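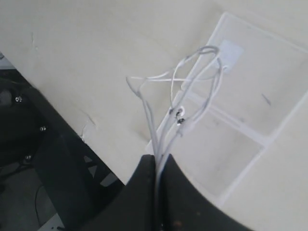
Stokport, 2021-06-11

Sorting the leftover cables: report on our second-term workshop project

The task we were given was to deal with the cable store in the electronics workshop. Over several years, wire had been put away without being checked, and by September most people were cutting new lengths from the reel when they needed one. Our group had to work out a way of sorting the old stock that other students would keep using after we had finished.

We were given 60 hours of workshop time and one table. The table is an old one with an off-white top, chipped along one edge, and we chose it for the pale surface. Thin grey-white wire is hard enough to follow when it is crossed over itself, and on the dark benches the shadows made it worse. Metal parts show up well on it.

Method

Each bundle was taken out and laid on the table next to a shallow divided tray. The tray is translucent white plastic, so it is easy to see if something small has been left in it. We looked for the free ends first. Where there were connectors or crimped joints partway along the wires, we held the bundle close to them and let the rest spread out. Pulling on a loop nearly always tightened the tangle, so the rule was to move ends and leave loops alone.

Once a wire was free it was tested for continuity and measured. Good lengths were coiled and tied. Anything with a damaged joint was cut back, and the connector was kept only if it was clean and the crimp was sound. Small fittings were put in the tray until the bundle was done.

Results

We logged 2,671 pieces, counting wires and fittings together. The log was kept in Nuline, the stock program the workshop already uses. The finished coils went into the Hirkonska drawers by the door, sorted by length first and then by thickness. We had started with thickness first, but people asking for wire gave a length, so we changed it in week 3 and had to redo two drawers.

Problems

Thin wire took much longer than we planned for. Fittings were also hard to sort when they had come off and we could not tell which lead they belonged to. The labels from the Koval printer came away from the coils after a few days, and we went back to paper tags with string.

Still to do

The ribbon cable has not been touched. The drawers need a list on the front, and the page in Nuline should be checked against them before the next group takes over.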